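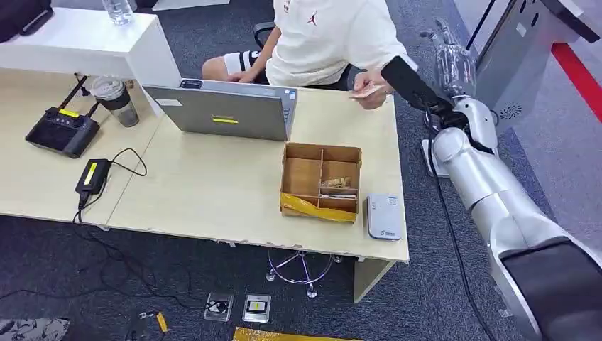 Kela gripper comparison

The Kela gripper comparison is a series of handling trials in which robot grippers are judged on thin, flexible items such as banknotes, paper slips and printed cards. It was set up in Malville by the engineering firm Keskin, under test lead Dilek Gezer. The first round was held in October and covered two finger designs.

Background

Paper is hard for most grippers. A note has almost no thickness, bends under its own weight and may stick to the one beneath it. Flat parallel jaws hold a stack well but often close on air when given a single sheet. Fingers with a curved profile give a narrower line of contact - useful for a card, less so for a folded note that can turn in the grip.

Method

Each round consists of 22 items. In the handover part, a person seated at a desk holds out folded notes and the arm brings its gripper in to meet the hand. A cardboard box with partitions stands on the desk, with paper money and slips in one of its compartments. A second part uses stiffer printed stock, held on edge. A camera at the wrist records the finger and the item together, and the operator scores each grip from that view.

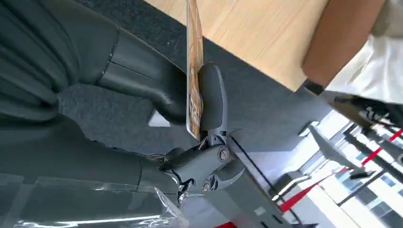 Reading time: 2 min (208 words to this point)

Results

In the first round, 184 grips were scored as held out of nearly 250 attempts. Cards did better than notes with both designs. A grip counts as held if the item stays put for 10 seconds with the arm still. Items that rotate but do not drop are logged separately.

Later work

A second round at the Kendden site added a slower closing speed. Gezer has written that speed made more difference for single notes than finger shape did, though the two have not yet been tested apart.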